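Home Blog Kit Reviews Parts Shelf About Contact

Last updated 2/10/20

The Soomro gripper kit after two months

I bought the Soomro kit in July, when my old two-finger gripper stripped its gears for the second time. It cost 776 dollars with shipping. I paid for it myself and nobody at the company knows I'm writing this.

What you get in the box is a pair of black fingers, the drive unit, a wrist bracket, a small camera that bolts to the bracket, and a bag of screws. There is a printed sheet with seven steps on it. Step four refers to a spacer that was not in my bag. I wrote to the seller and they mailed one, and it came in a week. Until then I used a washer.

Mounting took me an evening. The bracket is drilled for the Halia arm, so if you have one of those it goes straight on. Anything else will need an adapter plate. Run the camera cable before you tighten the bracket down. I did it the other way and had to take it all apart.

The software is called Plallutness and it comes as a download. It finds the gripper and the camera without much trouble. You set an open width, a closed width and a force limit, and you can save those as a named grip. The force setting is a plain slider with no units on it, so I keep a notebook with what worked for what.

I've been trying it on kitchen things, as I have plenty of those and they come in awkward shapes. Foam blocks and plastic cups are easy for any gripper. A steel pot with its lid on is a better test. It's round, it's slick, and the loop handles stick out where you would like the fingers to go.

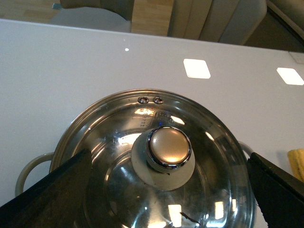 Posted by the site owner
Hobby builder and kit reviewer

The camera sits at the wrist, so you look down between the fingers at whatever you are about to pick up. For lining up on a lid knob this works well. The trouble is shine. Polished steel under ceiling lights throws back bright patches, and my tabletop does the same. With the exposure on auto, the software's edge finder kept drawing its outline around a reflection. I set the exposure by hand, two notches down, and it behaved better. It still gets it wrong now and then.

The fingers are wide. On something big that is good, you get a lot of contact. On a small knob they feel clumsy, and you need to come in straight or one finger touches first and pushes the lid sideways. Sunolport sells a set of narrow tips that are supposed to fit the same bracket. I haven't tried them.

I kept a tally of grips in the notebook and I'm at 1328 so far, counting everything from sponges to cans. The drive is a little louder than when it was new but there's no play in it that I can feel. The screws on the left finger worked loose once. A drop of thread locker fixed that.

Things I'd change: a force reading with real numbers, a longer camera cable, and a sheet that matches what is in the bag. I'd also like the saved grips to export to a file – right now they live on one computer and that's it.

I'm keeping it. If you already own a Halia arm, I think the price is fair. If you'd have to buy the adapter plate as well, I'd wait and see if they put out a version with a more general bracket. I'm going to try glass jars next and will add a note to this post when I have.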